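Pronville Laundry Set: notes on what to buy

Hello and welcome! If you're planning your own round of cloth-folding recordings in real homes, these notes should help you with the budget (ours took four tries to get right).

Plan on 4 hand-held grippers, even if only two people record at a time. Fingers wear, screws work loose, and the spare pair saved our February. 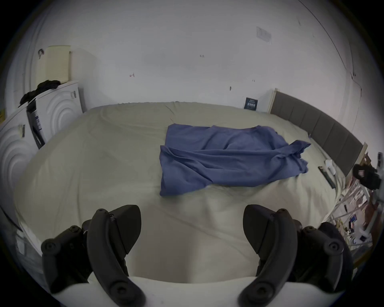
Cards and batteries come next. We set aside 66 memory cards and still ran short by Wednesday, so please order early!

Price questions go to Ermelinda Vilela at Loureiro.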